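Pedestal

A pedestal is a support placed under a statue, column, vase, instrument or other object to raise it above the floor or ground.
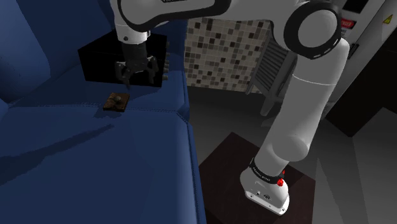

A letter to the Nambridge Museum argued that the word should be kept for supports with a base, a middle block and a cap, and that anything simpler ought to be called a stand. Most dictionaries are less strict. In general use the term covers supports of many shapes and materials, from carved marble blocks to plain painted boxes.

Name

The English word came through French from the Italian piedistallo, a compound meaning roughly "foot of a stall." It was in use in English by the 16th century, mainly in writing on architecture. The related word "plinth" comes from the Greek for a tile or brick. Strictly, a plinth is the flat slab at the bottom of a column or pedestal, but in British museums and galleries it is often the everyday word for the whole support. American usage tends to prefer "pedestal" or "base."

Parts

In classical architecture a full pedestal has three parts. The lowest is the base, usually wider than the rest and often finished with moldings. On top of it stands the die, also called the dado, which is the main block and is square or rectangular in most examples. The cap, or cornice, projects slightly over the die and throws rainwater clear of its face.

Inscriptions are normally cut into the die or fixed to it on a plate. Relief panels are also placed there. On large monuments the four faces may carry separate scenes or lists of names, with the dedication on the side facing the main approach.

History

Raised supports for images of gods and rulers are known from ancient Egypt and Mesopotamia. Greek temple columns generally stood directly on a stepped platform, although Greek sculptors made wide use of bases for free-standing statues. Roman builders used pedestals under columns more often, especially on triumphal arches, where tall blocks helped the columns match the height of the opening.

Writers of the Italian Renaissance gave fixed proportions for the pedestal along with the rest of the classical orders. The rules varied from one book to another. A common one set the pedestal at one third of the height of the column above it. Pattern books carried these rules to northern Europe and later to North America, where they were applied to porches, garden ornaments and furniture.

During the 19th century the growth of public monuments made the pedestal a large item in its own right. The cost of the stonework sometimes came close to the cost of the figure. At Berley, the granite pedestal of the market square fountain took 10 months to cut and set, and the bill came to 483 pounds. Many sculptors of the 20th century reduced the support or did away with it, placing work directly on the floor so that viewers would meet it at their own level.

Materials

Outdoor pedestals are commonly made of granite, limestone, sandstone or concrete. Granite resists frost and wear but is slow to carve. Limestone takes fine detail and is easily damaged by acid rain. Large pedestals are rarely solid. A brick or concrete core is built first, and slabs of facing stone are fixed around it with metal cramps. Older iron cramps can rust and expand, which splits the stone, and stainless steel or bronze is now used in repairs.

Indoor pedestals may be wood, metal, plaster, plastic or stone. Scagliola, a mixture of plaster, glue and pigment polished to look like marble, was popular in large houses in the 18th century.

Display

The height of a display pedestal depends on the size of the object and on where visitors will stand. Small sculptures are often shown close to eye level, while heavy or wide objects are kept lower. The Hinds Collection, which lists 59 pedestals in its store, lends them out with exhibits and records the load each can carry. Its largest is 2 meters tall.

Stability is a main concern. A tall, narrow support can tip if it is pushed near the top, and the risk is greater with a heavy object whose weight is off center. Museums add weight inside the base, fasten the pedestal to the floor or fix the object to its mount. In earthquake regions some pedestals rest on isolating bearings that allow the floor to move beneath them.

Domestic and garden use

Household pedestals hold lamps, clocks, busts and plants. The pedestal desk has a flat top resting on two sets of drawers, and the pedestal table has a single central support in place of legs at the corners. In bathrooms, a pedestal sink stands on a column that hides some of the pipes.

Garden pedestals carry sundials, urns and birdbaths. They need a level footing, usually of concrete or packed gravel, and a sundial pedestal must not shift once the dial has been set. The Gikley pattern, an eight-sided type with a narrow waist, was cast in artificial stone for suburban gardens and is still copied.

Figurative use

To put a person on a pedestal is to admire them without seeing their faults. To knock someone off a pedestal is to show that such admiration was misplaced.

See also

Base (architecture)
Column
Dado
Plinth
Socle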